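## 調達計画/売店補充用マニピュレータの導入予算について

**figueroa_setsubi**(10月 9:14)

施設管理部門でございます。来年度、構内売店の陳列補充作業に双腕型マニピュレータの導入を検討しております。候補はPrestoとNovaの二機種です。予算の上限は本体および周辺機器を合わせて900万円と定められております。

本件で最も判断に迷っておりますのは、把持部の仕様です。取扱品目は22種で、包装の柔らかい食品を含みます。標準の二指グリッパで足りるのか、吸着式を併せて計上すべきか、ご意見を賜りたく存じます。

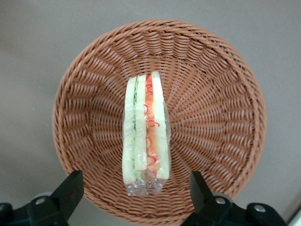
ラップ包装のサンドイッチ(籐編み風のかご、二指グリッパ)

**kobai_tanto22**(10:02)

標準の二指で計上されることをお勧めいたします。当方ではNovaを運用しておりますが、吸着式は包装のしわで負圧が保てず、軟包装品にはほとんど使用しておりません。追加費用に見合う効果は得られませんでした。

**costano_hozen**(10:37)

保全の立場から異論を申し上げます。二指のみの構成では、指先の交換部品費が見落とされがちです。当施設では年間14組を消費しました。吸着式の要否とは別に、消耗品を保守費として独立の費目に立てるべきと考えます。

**figueroa_setsubi**(11:20)

ご指摘ありがとうございます。消耗品費は現行案に含まれておりませんでした。費目を追加いたします。

もう一点、陳列什器についても伺います。現案では透明アクリルの段付き什器を継続使用し、チョコレートバー、小箱、丸い瓶を同じ什器に並べる前提としております。
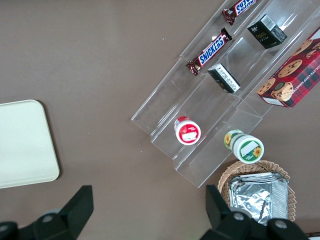 什器を機械向けの専用品に更新する場合、見積額は430千円の増額となります。継続使用で支障がなければ、この分を保守費に充当したいと考えております。

**kobai_tanto22**(11:48)

透明な什器は深度センサとの相性に懸念がございます。反射や透過により段の縁を誤認識する事例が当方でもありました。更新費は計上しておくべきです。

**costano_hozen**(13:05)

その点には賛成いたしかねます。什器の位置を固定して座標を登録すれば、縁の認識に依存せず運用できます。むしろ瓶と菓子袋とで把持力の設定を切り替えられるかを、仕様書に必須要件として明記してください。Prestoの見積書では当該機能が別売扱いでした。

**kobai_tanto22**(13:31)

固定運用は、清掃のたびに位置の再確認が必要となります。その作業時間も人件費として比較表に記載されるべきでしょう。

**figueroa_setsubi**(14:10)

両案を併記した比較表を作成いたします。把持力の切替機能については、両社に標準構成への包含可否を書面で照会いたします。吸着式は初年度の計上を見送る方向で起案いたします。

**costano_hozen**(14:26)

承知いたしました。照会の際には、指先部品の単価と標準納期も併せてご確認願います。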